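Soft Vegetables, Hard Questions: A Morning At Hastico

Soft Vegetables, Hard Questions: A Morning At Hastico

I'd been promising readers a proper look at what happens inside a packing firm when the robots arrive, and Hastico very kindly said yes. They pack and post children's play food from a long low building on the edge of Asley, and if you've bought a felt carrot in the last few years there's a fair chance it went through their hands. Or, since July, through something else's fingers.

I spent a Friday morning there, mostly with the woman who runs the picking room. She asked me to leave names out of it and I'm happy to. She started on the benches as a Christmas temp, never left, and talks faster than I can write, so please forgive the odd gap.

We began in the canteen with a pot of tea and a plate of shortbread, and I asked her straight out whether people had been frightened.

"Oh, frightened, yes, course they were," she said. "We had a meeting at half past two and by three o'clock somebody's husband had rung up to ask if she still had a job. She did. She's still here, she's the one who waved at you."

The firm employs 85 people, 80 of them on the benches or in dispatch when the first arm came in. I asked what had happened to the numbers and she was quick with the answer. No redundancies, but the agency staff they used to bring in before Christmas weren't asked back last time, and she doesn't think that should be skipped over.

"Those were real people and I was one of them once. So when the management say nobody lost out, I do put my hand up. I say, well, hang on a minute."

What picking used to be

I wanted to know what the job was like before. She put down her cup and showed me with her hands, a sort of reach, turn and drop, reach, turn and drop, over and over, until the woman at the next table started laughing at her.

A play set might have a little metal pot, a mushroom, a few vegetables and a spoon, and each one had to come out of its tub and go into a tray in the right order. An eight-hour shift of that does things to your wrists. She wore a support on her right one for two winters (she still keeps it in her locker, just in case), and most of the older hands have something similar.

"Everyone thinks it's your back that goes. It's your thumbs! I couldn't open a jar."

The arms now do the dull sets, the ones that sell in big quantities and hardly ever change. There are 3 of them on the floor and one more in a side room where new items get tried out before they're let anywhere near an order. The software that plans the work comes from a firm called Letis, and she has opinions on that too, mainly about how many times it wants her to log in.

Teaching it to pick up a mushroom

The side room is where she spends most of her time, and it's where I would too, given the choice. New toys come in, they go on the table inside the clear walls, and she and two colleagues work out how each one ought to be held. Hard things are easy, she told me. It's the soft ones that cause the trouble.

"A pot's a pot. It doesn't change shape when you get hold of it. Your felt things, you squeeze them here and they bulge out there, and then the fingers think they've got it and they haven't. The mushroom's a devil for it. Fat stalk, big round top, and it rolls over on you."

I asked whether that was a job for an engineer. She gave me a look.

"The engineers are lovely, but they've never packed. They wanted to pick everything up by the middle. I said no, you go in low on that one, that's how we've always done it, and if you go in high you crease it and it comes back from the customer. They wrote it down. So that's thirteen years of my life gone in the computer, isn't it?"

She was laughing, but I did ask if she minded. She thought about it for a while.

"A bit. I got a pay rise for it, I'll be fair. But when I packed, what I knew was mine. Now I've told it, and it's theirs. I'd have liked somebody to say that out loud before we started."
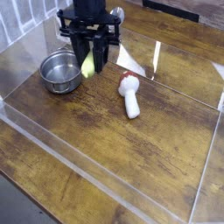 The bits that haven't gone well

I'd expected the sales pitch at some point and it never came. The first month was awful, by her account. Trays went out short, the arms stopped every few minutes, and the people on the benches had to do their own work and then run round sorting out the machines' mistakes on top. Tempers went. One of the dispatch lads put a cardboard gravestone on top of the worst arm and it stayed there all week.

The noise is another thing. It's not loud, but it's constant, and the benches used to be a place where people chatted. With fewer folk standing side by side, there's less of that.

"I used to know what everybody was having for their tea," she said. "Now I've got to go and find out. I do go and find out, mind you."

They've moved the breaks so that everyone stops together, which was her idea, and she's prouder of that than of anything in the side room. She also got the firm to agree that anyone can press stop on an arm without having to explain it to a supervisor first. Before that, people were letting mistakes run on because they didn't fancy the conversation.

What about the newer starters?

I was curious about this, as a few of you have written in asking whether there's any point sending a school leaver into a place like Hastico now. She didn't dress it up. There are fewer openings on the benches and there'll be fewer again. The work that's left is checking, mending, setting up new lines and dealing with the odd-shaped orders, and it takes longer to learn.

They now put every new starter on hand packing for 5 weeks before they go near a machine. The management weren't keen, she says, but she dug her heels in.

"If you've never packed a tray, how do you know when it's packed one wrong? You've got to have it in your hands first."

One of last year's starters has gone on to a day-release course with Tsuchiya, the firm that services the arms, and comes back every week with something new to tell them. She's hoping to send another in the autumn, provided she can talk the office into paying for the train.

Before I left

We finished up back on the main floor, watching the lunchtime orders go through. I asked the question I always ask, whether she'd go back to how it was if somebody offered.

"My wrists wouldn't!" she said. Then, after a bit: "No. I'd have it again, but I'd have it slower. One arm, see how we get on, ask people, then the next. We had them all delivered on the same lorry. I came in and there were these crates where the tea trolley goes."

I asked where the tea trolley goes now.

"By the fire door. It's not allowed to be there, so don't put that in." I rang her afterwards to check, and she says they've moved it, so I can.

Next time I'm off to see a bakery that has gone the other way and taken its machines out. If your workplace has changed in the same sort of fashion, do drop me a line, and tell me how you feel about being named.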